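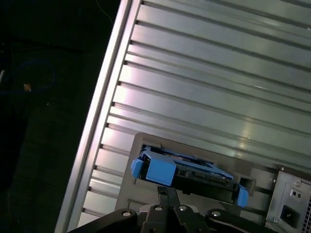

Figure 7. Drive caddy at the bay, with the gripper finger at its underside.

7. Drive Caddy Handling

This section covers teaching and running the caddy exchange on the Ondholm bench cell. It applies to cells running the Irano motion package. Mount the gripper and complete the tool center point calibration in section 4 before you start.

7.1 Scope and limits

Moving a drive caddy into or out of a bay is a small chore for a technician and a difficult one for a machine. The clearance at the bay mouth is tight, the plastic flexes, and the bright metal behind the bay confuses the camera. The cell can do this task only with a taught start pose and an operator within reach of the emergency stop. It is not approved for unattended use.

Cable removal, screw removal and work on a powered computer are outside the scope of this release. Do these by hand.

7.2 Preparing the bench

1. Shut down the computer and disconnect the power cord.
2. Fasten the bay bracket to the slatted panel. Check that it does not rock.
3. Move loose cables out of the travel path.
4. Close the blinds if daylight falls on the panel. Glare on the ridges is the most common cause of a failed bay search.
5. Set the arm to reduced speed, 20 mm/s, for all teaching moves.

CAUTION: Keep hands clear of the finger links while the gripper is powered. The links can close without the arm moving.

7.3 Teaching the grip

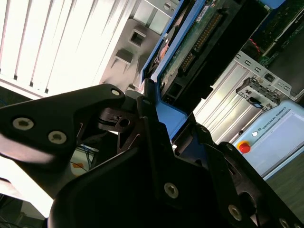
Figure 8. Caddy clamped between the fingers. The circuit board side of the drive is exposed.

1. Jog the open gripper to the caddy and line up the fingers with the blue frame.
2. Close at the low force setting. Raise the setting one step at a time until the caddy no longer slides when pushed lightly.
3. Confirm that neither finger touches the circuit board or the connector pins.
4. Save the pose as GRIP_A.

Note: Do not carry over a force value from another caddy type. The Prollon caddy and the Pešek caddy need separate entries in the tool table.

7.4 Teaching the insertion

1. Bring the caddy to the mouth of the bracket and stop before contact.
2. Correct the roll angle first, then the height. The long edge of the caddy must be parallel to the opening.

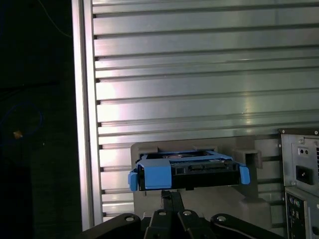 Figure 9. Caddy level at the bracket mouth, above the gripper fingers.

3. Save the pose as BAY_START.
4. Select Guided Insert and run 2 trial cycles at reduced speed.
5. If the arm reports a side load, back out, correct the roll angle and repeat from step 1. Do not increase the push force to clear a side load.
6. Inspect the caddy by hand after each trial. The software cannot tell a fully seated drive from one that has stopped almost 2 mm short.

Note: Teach BAY_START again after 600 cycles, or at once if the bracket has been moved.

7.5 Moving on to a full computer

Practice on the bench bracket does not transfer directly to a computer chassis. Sheet metal edges, cables and exposed boards reduce the free space around the fingers, and each chassis model needs its own taught poses. Keep a manual step in the work order for any bay the arm cannot approach in a straight line.
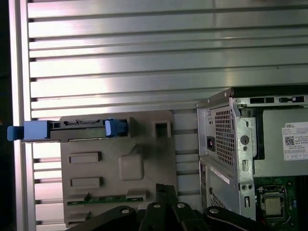
Can the cell replace a technician for drive exchanges?

Only for the repeated insertion move, on a fixed bracket and under supervision. A technician is still needed for preparation, cables, screws and the final seating check.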